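Saturday, October 26, 2024

Urham bench, hand-held gripper collection for the Lodhi set. Total stands at 646 episodes, 40 of them added this session. Fingers open between takes, post and cable hole kept in view so the start poses can be compared.

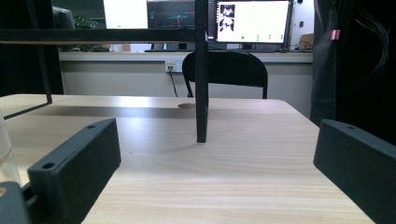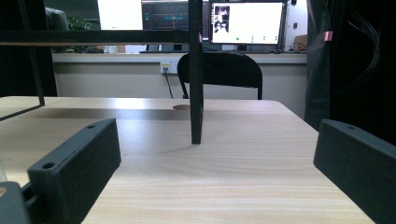
Five takes thrown out for short recordings; I relabeled the rest and pushed them to Ninis. The Curkon loader still skips the first sample of every episode, so don't train on this batch yet. Next: recheck the labels from episode 448 on, then rerun the split.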